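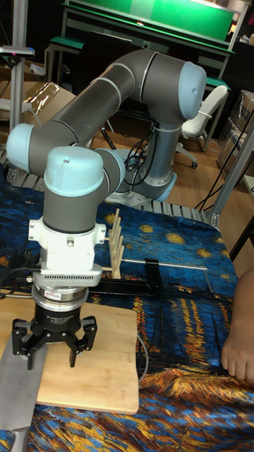
The ferry to Castholm left at six, and by ten past Helju Rozīte had already lost the argument about the piano.

"It's a piano," said Ojārs Sepp. "It goes in the hold."

"It's my mother's piano. It goes where I can see it."

So it stood on the car deck between a bread van and a man asleep in a Surero, under a blanket that had been a good blanket until Thursday. Helju sat on the stool. She'd paid 155 for the crossing, 100 of it for the piano, and felt the piano was getting the better end of the deal.

Her mother had played it badly for most of a century. She had left it to Helju, who couldn't play, over Helju's brother, who could, and who had sent a card saying he was happy for her in very small handwriting.

Past the lighthouse the man in the car woke up and rolled down his window.

"Do you take requests?"

"No."

"Good," he said. "My wife took requests."

He got out anyway. His name was Vojtěch Holub and he was going to Castholm to sell a boat he had never liked to a cousin he liked less. He lifted a corner of the blanket and pressed one key. It made a noise like a spoon going down a sink.

"That one's always been like that," said Helju, who had no idea.

"I might know somebody who'd buy it."

"It isn't for sale."

"He wouldn't pay much."

She thought about her stairs, all two flights of them, and the turn in the middle. She thought about her brother's handwriting.

"How much is not much?" she said.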